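## 4. Setting up the turntable

This section covers the Vustent Nernico turntable from unpacked parts to first play. It assumes that the contents check in Section 3 is complete and that the three transit screws under the platter have been removed. If you are connecting the player to a Tedesco phono preamp, read 4.6 before you run any cables.

Do not connect power until step 4.7.

### 4.1 Choosing a location

1. Place the plinth on a level, rigid surface. A wall shelf or a heavy cabinet is suitable.
2. Keep the player off any surface that also holds a loudspeaker. Low frequencies reach the stylus through shared furniture and come back as a hum that grows with volume.
3. Leave at least 20 cm of clear space behind the plinth so that the dust cover can open fully.
4. Turn the adjustable feet until the bubble level reads centered, first left to right, then front to back. Check the first direction again after setting the second.

> **Note:** The feet are threaded and can be turned out too far. Stop when the red band on the thread becomes visible. If the player is still not level at that point, correct the shelf.

### 4.2 Fitting the belt and platter

1. Wash and dry your hands, or handle the belt through its paper sleeve. Skin oil on the belt causes slip.
2. Lower the sub-platter onto the spindle bearing. It sinks slowly as air escapes from the bearing well. Do not push it down.
3. Loop the belt around the sub-platter, then stretch it gently over the motor pulley. Use the upper groove for singles and the lower groove for LPs.
4. Turn the sub-platter by hand through several full turns. The belt should settle in the center of its groove and stay there.
5. Place the main platter on the sub-platter and lay the mat on top, label side up.

**Caution:** Do not add oil to the bearing. It is filled at the factory and a second oil may thicken the first.

### 4.3 Counterweight and tracking force

The tonearm must be balanced before tracking force is set. Leave the stylus guard on until step 3.

1. Slide the counterweight onto the rear of the tonearm with the numbered dial facing forward. Turn it until it engages the thread.
2. Set the anti-skate dial to zero.
3. Remove the stylus guard by pulling it straight forward. Keep it for transport.
4. Release the arm clip, put the cue lever in the down position, and hold the arm by the finger lift just clear of the platter. Do not allow the stylus to touch the mat.
5. Turn the counterweight until the arm floats parallel to the platter when released.
6. Return the arm to its rest and close the clip.
7. Hold the counterweight still and turn only the numbered dial until zero lines up with the mark on the arm.
8. Turn the counterweight and dial together to the value printed on the cartridge card.
9. Set the anti-skate dial to the same value.

> **Note:** A digital stylus gauge gives a more accurate reading than the dial. If the two disagree, use the gauge — the dial is a starting point. Take the reading with the gauge pan at record height.

**Caution:** Tracking force set too low does more damage to a record than force set slightly high. A light stylus loses contact on loud passages and strikes the groove wall when it lands.

### 4.4 Cartridge alignment

The supplied cartridge is aligned at the factory. Skip to 4.5 unless you have replaced it or the headshell has been disturbed.

1. Place the alignment card over the spindle.
2. Loosen both headshell screws by a quarter turn, enough for the cartridge to slide with light resistance.
3. Rest the stylus on the inner grid point. Move the cartridge until its sides are parallel with the grid lines.
4. Repeat at the outer grid point. Adjust until both points agree.
5. Tighten the screws a little at a time, alternating between them, and check both points again.

Seen from the front, the cartridge should meet the record at 90 degrees. If it leans, loosen the collar screw behind the headshell and rotate the headshell until it stands upright. A small mirror laid on the stationary platter makes the lean easier to see.

### 4.5 Cue lever height

With the lever up, the stylus should clear the record surface by a few millimeters. Turn the small screw beside the lift platform clockwise to lower the arm, counterclockwise to raise it. Use the supplied key and make changes of no more than half a turn.

### 4.6 Signal cables and ground

1. Turn off the amplifier.
2. Connect the red plug to the right input and the white plug to the left input of the phono preamp.
3. Attach the ground wire to the terminal marked GND. Finger tight is enough.
4. On a Tedesco preamp, set the rear switch to MM for the supplied cartridge. The MC setting adds gain that the cartridge does not need and will distort.
5. Route the signal cables away from power cords. Where they must cross, cross them squarely.

**Caution:** Do not connect the player to a line input and a phono preamp at the same time through a splitter.

### 4.7 Power and first play

1. Plug the power supply into the player first, then into the wall outlet.
2. Set the speed selector and press START. The platter reaches full speed within a few turns.
3. Place a record you can spare on the platter. Move the arm over the lead-in groove and lower it with the cue lever.
4. Listen to both channels. A channel that is missing or weak usually points to a headshell wire that has come loose.
5. Play one full side, then check the stylus for lint. Brush from back to front only.

The belt needs a short run-in period. Speed may read slightly fast during the first 28 hours of use and should not be adjusted in that time.
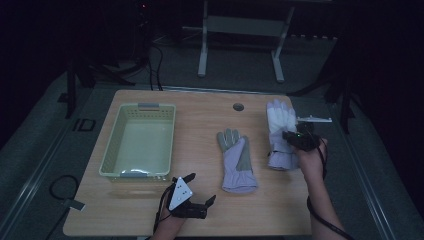
*Reading time: 5 minutes*

### 4.8 After set-up

Write the tracking force on the inside cover of this manual. Inspect the belt every February, or whenever speed becomes uneven, and replace it after around 3000 hours of play. Spare belts and alignment cards are available from the Vustent service desk at Hotunthorpe; quote the serial number from the underside of the plinth.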